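Fixing a Hand That Won't Let Go of a Hex Key

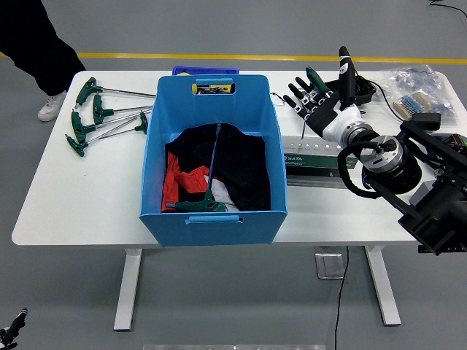

Why does the hand keep its grip after an open command? Usually the finger drives have hit their current limit and latched a fault, so new commands are ignored until you clear it.

Great news – this one is easy to fix! Press the stop first and keep your own fingers well away from the robot's.

1. Support the key by its shaft.
2. Open the log and look for fault 333.
3. Clear the fault, then open the hand at 40 percent speed.
4. Lower the grip force by 2 steps and try the same key again.

If 333 comes back, check the thumb cable. Ours on the Fivdale cell had a bent pin!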